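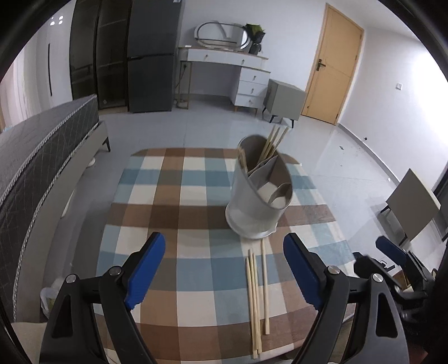
Plastero 36-Inch Platform Cart

I'm Ramiro Paredes, and I've been selling carts and dollies out of the Temside shop long enough to get picky about wheels. The Plastero is the one I push around myself all day, so forgive me if I go on a bit!

It's a flat deck cart with a fold-down handle. The deck is 36 inches long, which fits through our office door and still takes a decent stack of boxes. Two of the wheels swivel and the other pair stays fixed, so it tracks straight down a long aisle and you steer from the handle end. I used to own a cart where all four wheels swiveled, and on the sloped bit by the dock it went wherever it wanted (mostly into the soda machine).

The handle folds flat with a foot lever. It's stiff when new. Give it a week and a drop of oil.
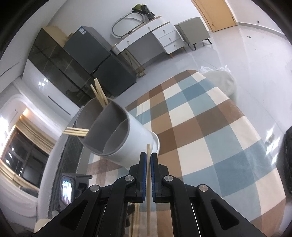
What you get for $169

The cart, the handle, the bolts, a wrench that's just barely good enough, and a 2-year warranty on the frame. Wheels aren't covered, but I keep spares on the shelf and they're easy to swap. Flip the cart over, undo the plate, put the new one on, done.

Rubber or hard wheels?

Rubber if you have concrete floors and people working nearby, they're so much quieter. Hard wheels roll easier under a heavy load, but you'll hear them from the parking lot. If you don't tell me which, I'll send rubber.

Is it the right cart for you?

If you're moving cartons, totes or bagged goods on a level floor, yes, go for it. If you're moving full pallets, please get a pallet jack. And if you have stairs, ask me about the Flolley, our folding hand truck. I don't like it as much on flat ground but it's great on steps.

Ordering

Call the shop or stop by the counter. The October batch sold out, and the new ones came in on Sun 20 January, so both wheel types are in stock again. Local delivery is free if you're on our regular truck route.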